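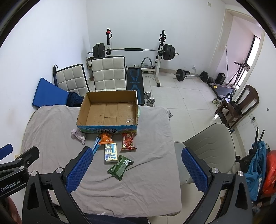 ロレイン・タミハナさんからは、空き箱を取っておくこと自体はかまわないが、どの箱をいつまで置くのかを決めないと棚がすぐにふさがってしまう、という便りをいただきました。前号の「箱のしまい方」を読んでの感想です。同じような声はほかにも届いているので、今号では段ボール箱の使い回しと、使い終えたあとの出し方をまとめておきます。

食品や飲料の箱は、もともと重いものを入れて運ぶために作られているため、小物の仮置きにはかなり丈夫です。ふたの部分を切り取って口を開けたままにすれば、机の上や棚の低い段で中身を見ながら出し入れできます。切るときは、折り目のすぐ上をカッターで軽くなぞり、それからもう一度刃を入れると曲がりにくくなります。切り口で手をこすることがあるので、よく手を入れる箱には縁に紙テープを回しておいてください。

底は見落とされがちです。一度開けた箱は底の合わせ目が弱くなっていることが多く、上から手で押して沈むようなら、内側と外側の両方から貼り直します。合わせ目に沿って一本、それと直角に一本。斜めに貼る方もいますが、たたむときにはがす手間が増えるだけで、あまり強くはなりません。テープは透明のものでも布のものでも使えます。ただし布テープは糊が紙に残りやすく、回収に出す前に紙ごとむしることになりがちです。

箱を選ぶときは次の点を見ています。
・角がつぶれていないこと
・水のしみやカビのにおいがないこと
・内側に飲み物や油がこぼれた跡がないこと

青果の箱のうち、表面がつるつるしていて水をはじくものは、防水の加工がしてある場合があります。小物入れとしては便利ですが、古紙には混ぜられません。冷凍食品や洗剤の箱にも同じような加工やにおい移りがあるので、当方の集積所では受け取らないことにしています。迷ったときは端を少し破ってみて、紙の間に薄い膜が見えたら燃やすごみに回してください。

置いておく数の話に戻ります。ウンデン会館では一時期、配布物の残りや工作の材料を何でも箱に入れて廊下に積んでいました。秋に全部出して調べたところ、箱は20個あり、そのうち6個は中身が空で、3個は別の空き箱が入っているだけでした。10月に棚を組み直したときから、置いてよいのは棚に収まる分だけと決め、箱の短い側の面に中身と入れた月を書くようにしています。上面に書くと重ねたときに読めません。ペンで直接書いてもよいのですが、中身が変わるたびに線で消すことになり、三回目あたりで読みづらくなります。紙を貼って上から貼り替えるほうが楽です。

小さなものを入れる箱では、深さにも気をつけてください。深い箱に袋入りの菓子やティッシュのような軽いものを放り込むと、下のほうに何があるか分からなくなり、同じものをまた買ってくることになります。中身の高さより少し高いところで箱を切ってしまうか、中に浅い箱をもう一つ入れて二段にします。二段にするときは、上の箱の両脇に指が入る程度のすき間を残しておくと持ち上げやすくなります。食べ物を入れた箱は床に直接置かず、棚か台に上げてください。冬でも暖房のきいた部屋では虫が出ることがあります。

たたみ方についても質問がありました。テープは全部はがし、宛名の紙もはがします。宛名がどうしても取れないときは、その部分だけ切り取って別に捨てます。金具の付いた箱はペンチで金具を抜きます。平らにしたら、大きいものを下にして、紙ひもで十字に縛ります。ビニールひもでも回収はされますが、回収先のロブモント紙業からは、できれば紙ひもでと言われています。ひもは会館の受付に置いてありますので、必要な長さだけ切ってお使いください。一束の厚さは約20センチまででお願いします。それより厚いと、持ち上げたときに真ん中から抜けます。

雨の日は出さないでください。濡れた段ボールは乾かしても回収できないことがあります。屋根のあるデュテル棟の裏口に仮置きすることもできますが、通路側に2束以上並べると扉が開かなくなりますので、壁に寄せて立てかけてください。オルランディーニ通り側の集積所には屋根がありません。

年内の回収は2022年12月25日で最後です。朝の回収なので、前の晩から出しておいてもかまいませんが、降りそうなときは朝になってからお願いします。年末は贈り物の箱や通販の箱が重なり、例年ひもが足りなくなります。紙ひもの余っているお宅がありましたら、受付まで少し分けていただけると助かります。

なお、箱を譲ってほしいという方のために、受付の横に「使える箱」の場所を作りました。平らにたたんだ状態で置いてください。持っていくときの連絡はいりません。月末に残っている分は、次の回収に回します。

次号では、缶とびんの洗い方を取り上げます。ラベルのはがし方で困っていることがあれば、受付の投書箱へお寄せください。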